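Part 3: Setting up the watering timer

OK, you've got the Murkico box screwed to the wall and the lid is off. This part covers the wiring and the first test run. I did mine over two evenings, and the second one was mostly me hunting for a screwdriver, so don't be scared of it!

Before you start

Turn the water off at the main garden tap and unplug the timer. I mean really unplug it - the switch on the front only puts it to sleep.

1. Pull the small parts out of their bags and lay them where you can see them. I like shallow trays with a lip. A cookie sheet works too.
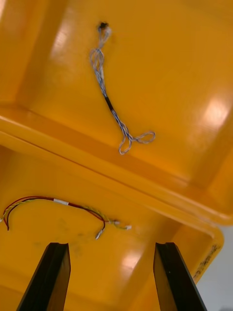 2. Find the terminal strip along the bottom of the timer. The screws are numbered from the left, and the one on the far right is the common, marked C.

3. Strip a short bit of each valve wire. You want bare copper under the screw and no copper showing outside it.

4. Run one wire from every valve to C and the other to its own number. I put the tomatoes on 1 and the front bed on 2, then wrote it inside the lid in marker (Sun-ja Woo talked me into that and she was so right).

Note: The older Trukley timers have the common on the left. Same idea, just mirrored.

5. Tug each wire gently. If one slides out, loosen the screw, push it back in and try again. 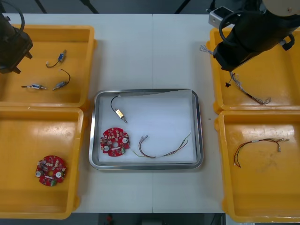 Orange trays set around a steel one, with small parts in the upper left tray.

Setting the schedule

6. Plug the timer back in and wait for the display to stop blinking. Hold SET until you see the clock.

7. Set the time, then the start time. I go with early morning, before the sun gets on the beds.

8. Give each zone 9 minutes to begin with. Pots might want 14, and my poor hot strip by the driveway gets 20 in a dry spell.

Caution: If the display shows 306, stop and unplug it again. That's the short circuit code, and it usually means two bare ends are touching at the strip.
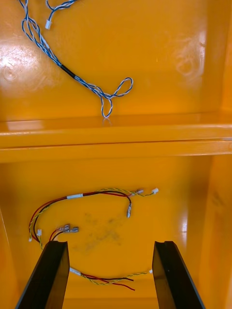 9. Now you can tidy up the cable between the timer and the valves. Clip it to the wall as you go, and leave a loop of slack by the box so you can get the cover off later. If your timer came with a rain sensor, its lead goes in last. Twisting loose pairs together keeps them from wandering off, the way the blue-and-white wires are wound around each other in the orange bin, but leave the ends free so you can still get at the connector.

10. Open the garden tap slowly, press TEST, and walk the beds while each zone takes its turn. A little spitting from the drippers is just air. Zone stays dry? Check its number at the strip first, then go look at the valve.

Leave the lid off until the next morning's watering has run, then screw it down snug.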